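The Arm That Wouldn't Let Go: Final Report

Group 3, Introductory Robotics Project

What we were supposed to do

The assignment was to have a robot arm take tagged white blocks and put them where they belonged in a small assembly, with no human hands involved. We called our control program Trarura. It was supposed to find each tag, work out where the block was, drive the gripper over it, close, lift, carry, place, open, and go back for another. Every one of those verbs got its own function and its own owner in the group. Most of them worked by March. "Open" was mine.

The fault

During our first long session, the gripper picked up a cube, carried it to the assembly, set it down very nicely, and then kept hold of it. The program went on to the next step, which was to retreat upward at full speed. The cube went up too, and so did the part of the structure it had been resting against, for a short distance. Then it all came back down.

Our log said the release had succeeded. It said so in green.

Idrisa Lema was nearest the stop button and pressed it, after which the arm held its pose with the cube still in its fingers. We spent some time reading the manual to find out how you get a block out of a stopped gripper. The short version is that you ask the lab instructor, and she asks you why you ran a new program at full speed.

That was a fair point. The speed setting was 100 percent because it had been 100 percent in the file we started from. The lab sheet says 10 percent for any first run. All of us had signed the lab sheet.

First theory, wrong

We blamed the tags. If the camera had the height of the block wrong, we figured, the fingers might be closing too low and getting wedged on something. Hongjun Xue spent two afternoons measuring tag positions by hand and comparing them with what the program reported. The positions were fine. He has asked that the report mention how fine they were, so: they were very fine, and the table is in the appendix.

The tags did give us one real problem, which we noticed while chasing the wrong one. When the wrist camera was moving, the picture blurred, and now and then a tag was lost for a moment. Our code handled a lost tag by using the last position it had seen. That is all right for a block sitting still. It is less all right for a block the gripper has just knocked over. We now make the arm pause before it looks.

Second theory, also wrong

Next we blamed the cable. Cables get blamed a lot in our lab and sometimes they deserve it. Tumaini Gachanja checked the run to the gripper with the power off, reseated the connector and tried again. The gripper still held on, about one time in every few, on no schedule we could see. The cable has our apology.

What it was

The cause was in line 1468 of a file none of us had opened, mostly because it had that many lines. After sending the open command, the program waited for the gripper to answer "done." But the gripper sends the same answer when it finishes closing. If the "done" from the earlier close arrived late, it was still sitting in the queue when we asked about the open. The program read the old answer, was satisfied, and left.

So the release step was checking whether something had finished, without checking what. I wrote that. In my defense it passed my test, in which I opened a gripper that was already open.

What we changed

We clear the queue before each gripper command. After an open, we also read the finger width and compare it with the width we expect. If the two don't agree, the arm stays where it is and prints a message. The message was rude for a while and has been rewritten for submission.

The retreat is now slow for the first short stretch and only speeds up once the fingers are clear. If the check fails in some new way we haven't thought of, at least it'll fail at a walking pace. Speed is now a required setting with no default, so whoever starts the program has to type a number and feel responsible for it. We also moved the stop button to the side of the bench where a person would be standing anyway.

After the changes we ran 70 placements. The gripper let go in all of them. Two blocks ended up crooked, and one of those leaned on its neighbor and had to be taken away by hand. We count those as placement errors and they belong to a different function, with a different owner.

What we'd do with more time

We would test the release with a block in the gripper from day one. We'd also record the finger width for the whole run, so that the log tells us what the hand did and leaves the program's feelings out of it. And the file with line 1468 in it should be split up before next year's group inherits it.

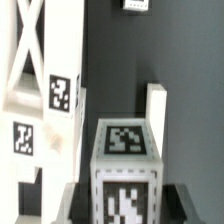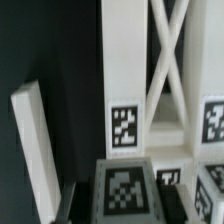
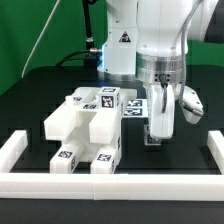
The tagged blocks and the white structure, from the wrist camera (first two) and from the fixed camera (last).

Kimutai Mollel
Gripper control and report editor, Group 3

Thanks to Mirela Rocha, our lab instructor, who got the cube out, and who let us back in the following morning.

The appendix holds the tag measurements, the run log with the false green line left in, and the new start-up checklist. The checklist has one page. Please read it before typing a speed.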